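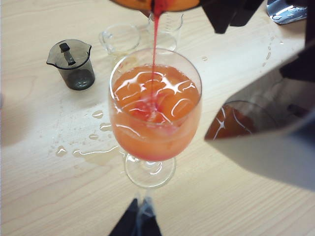
Vumari open day

Search this encyclopedia Go

The Vumari open day was a public demonstration of a drink-mixing robot, held on July 10, 2019, by the robotics firm Vumari at its workshop in Panyasiri. It was promoted as proof that a general-purpose arm could do bar work. Accounts by people who attended are more cautious.

Background

Vumari had shown the same arm at a closed session the previous November, when it stacked cups. For the open day the company moved on to layered drinks, a harder job, in which a red liquid is poured into an orange one over ice. The software, called Voltaver, was described in the program as "ready for service." The program did not say what that meant. Admission was free, and Vumari gave attendance as 200, a figure that has not been confirmed by anyone else.

Demonstration

Ingredients were set out in small measuring beakers on a wooden table, and the arm poured from them into stemmed wine glasses. The session was run by Lukian Kobzar, an engineer at the firm. Visitors stood behind a rope and could not choose the drink or move the beakers – a limit that several of them raised in the question period.

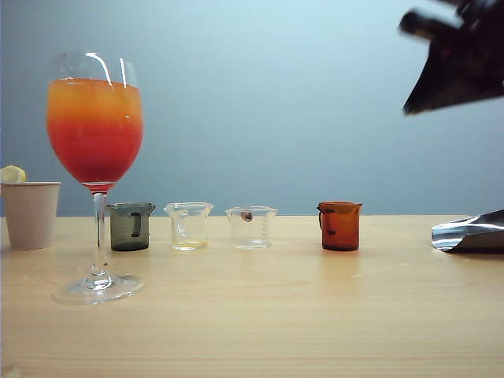 A layered drink on the demonstration table, with measuring beakers beside it.

Vumari's summary calls the pours "bar quality." No volumes were published, and no human bartender worked alongside for comparison. Spills on the tabletop are not mentioned in the summary at all.

Reception

Melaniia Semeniuk, reviewing the event for the trade newsletter Todinow, wrote that the color gradient was attractive but that "red syrup sinks for everybody." She asked for a repeat with beakers placed by the audience. Chaltu Mamo, who teaches hospitality courses, was kinder about the pouring and doubted the price, quoted on the day as $2,000 a month. Kobzar replied in a later issue that the layout had been fixed for safety. He did not address the request for measurements.

A second open day was announced for November. The published schedule lists no change in format.

11 shares
5 comments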